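Notes from the Skorgate Allotments Kitchen Group

The marrow glut is over, or at least the marrows have stopped arriving in carrier bags on people's doorsteps without a note. Thank you to everyone who took one. Special thanks to Haf Eynon, who took 4 and has not been heard complaining, although her family have.

Attention now moves to soup. We agreed in March that the autumn supper would feature a proper soup, made to a recipe, and we have since received 68 recipes, most of them for leek and potato. Gudrun Rathjen has read the lot. She reports that the differences come down to nutmeg, and that feelings about nutmeg run higher than she had expected from people who share a water tap. The nutmeg side won by a show of hands. Anyone wishing to reopen the matter may do so at their own supper.
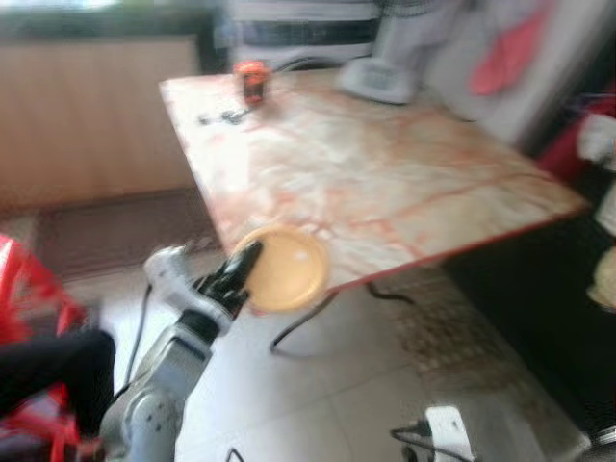
Bread is the next difficulty. Nest Parry's rye needs two days and a warm shelf, and she would like it known that a loaf started at lunchtime on the day of the supper is a brick with ambitions. She will bring three. The rest of us should bring rolls, bought if necessary, and keep quiet about where from. Please also bring your own bowl. A shallow one like the yellow-orange bowl at the corner of the marbled table looks very cheerful, but you will be back in the line for seconds before Tsutomu Kikuchi has put the ladle down, and he has views on that. Something deep, with sides, is better for everyone. Put your name on the bottom with tape. Last year two families went home with each other's dishes and one of them is still pretending otherwise.

Ffion Ifans has the sign-up sheet and is asking 93 pence a head toward butter and cream. Exact change would be lovely. She has had enough of twenties.

Leeks should be left by the shed door, washed. We mean properly washed. Last year's soup had a certain crunch to it.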